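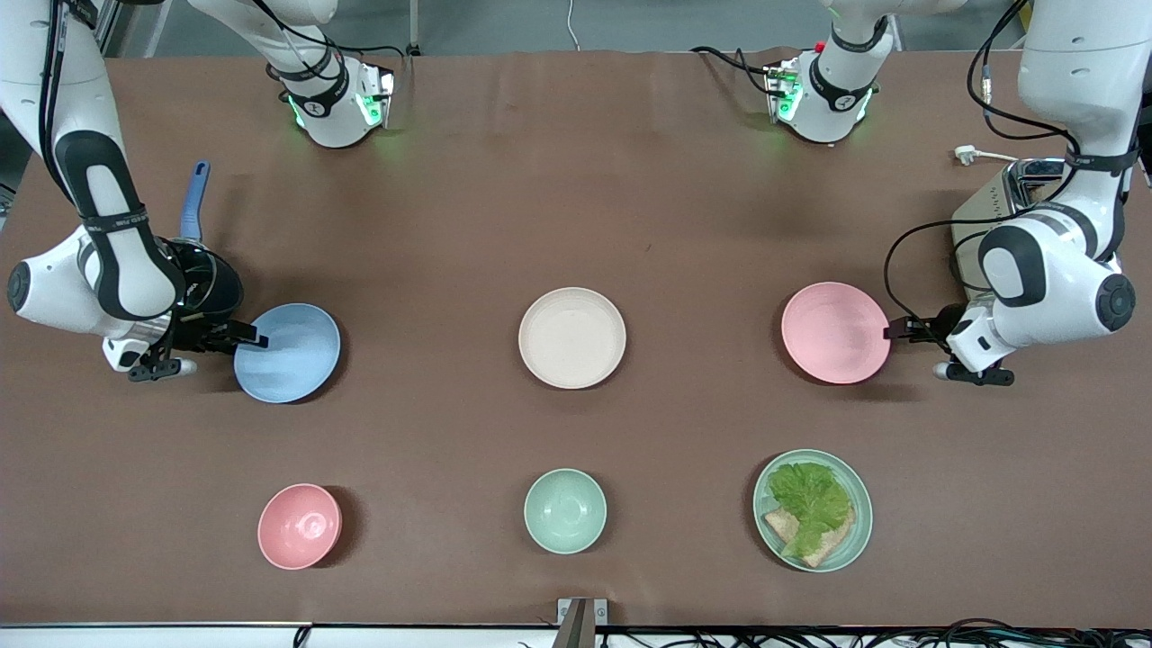

August 31, 2021

Tableware sorting, Ukis bench. Working from the Pavville list, item 974 onward.

Plates first. The light blue and the pink are both shallow and round, so they go in the same class on the sheet. Color goes in the notes column and not in the item name. The blue one has a slightly mottled surface. I have written "mottled" and left the glaze question open until someone finds the supplier sheet from Ruawai.

Black pan, light blue handle: filed under cookware, not tableware. The old sheet had it under "blue items" together with the plate, which made no sense once there was more than one blue thing on the list. Class goes by body, handle color is a note.

Toaster (silver) stays at the right edge of the brown table. It is an appliance and gets its own line. Do not stack plates on it.

Measurements still to do:
- outside diameter of each plate, 3 readings, rotate between readings
- rim height, same points
- pan body without handle, then with handle
- weights, after the scale has been on for 20 minutes

Notburga Haslinger wants rim height taken from the table surface. I had been taking it from the inside of the dish, so the first 11 rows on the Nukham sheet are on the wrong basis and need redoing. I have struck them through but not deleted them - please leave them in until the new values are entered.

Shelf labels: current ones peel at the corners. Try the matte stock, wipe the shelf with alcohol first, press for a full minute. Check again in September.

Open: whether chipped pieces keep their number or get a new one. I would keep the number and add a suffix. Ask N.H. before printing the next set.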